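Home | Papers | Data | People | Contact

Last updated: October

3.2 Gathering the sweeping examples

We wanted a set of examples in which the tool does the touching and the gripper only holds on. Sweeping is a lovely task for this. A brush bends, drags and skips, and a person guiding it makes dozens of small corrections without thinking about them. Those corrections are exactly what we hoped to catch, and we were delighted by how much of them came through in the recordings.

All examples were gathered at the Goststead lab by four operators. Each had one practice session before any of their runs were kept. The floor was covered with paper and divided into cells with tape, and every run was given a start cell and a goal cell drawn at random by the session script (Flerkel). Operators were told which cells to use but were left to choose their own path, speed and brush angle. Maiara Brito argued early on for this freedom, and we are glad she did: the spread of styles is one of the best things about the set. One operator favours short flicks, another pushes in a single long stroke, and both get the job done (see Figure 2).

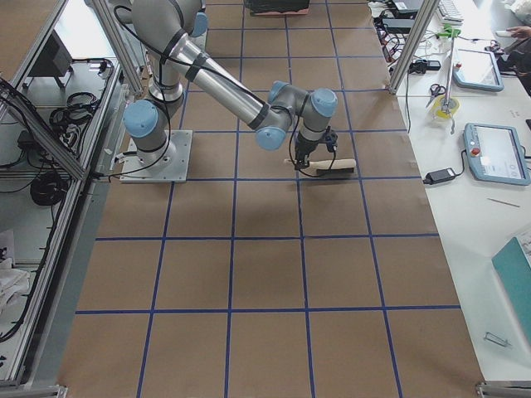 Figure 2. The arm over the taped floor grid, holding the brush by its gripper.

A session lasted 46 minutes, with a break of 13 minutes before the next. We tried longer sessions at first and found that the strokes grew lazy towards the end, so we settled on the shorter length and kept to it. Joint angles, gripper opening and the fixed camera view were saved together under a shared clock. Rutilio Manríquez wrote the check that runs at the close of each session and flags any gap in the stream, and this small piece of code saved us a great deal of grief.

We kept failed runs. If the brush slipped in the fingers or the sweep ended in the wrong cell, the operator marked the run as failed and carried on, and the mark was stored with the rest of the record. Earlier work on the Skolmont set threw such runs away. We think they are worth having, and Section 5 shows what the learner gains when it is allowed to see them.

Labels were added afterwards by 2 readers working apart, Saranya Menon and Leopoldo Sandoval. Each marked the moment at which the bristles first met the paper and the moment at which they left it. Where the two disagreed, they watched the run again together and agreed on a single mark. Most of the disputes concerned very light strokes, where the bristles barely graze the surface, and these turned out to be some of the most interesting runs in the whole collection.

Next: 3.3 Cleaning the records

Shares 13 | Comments 2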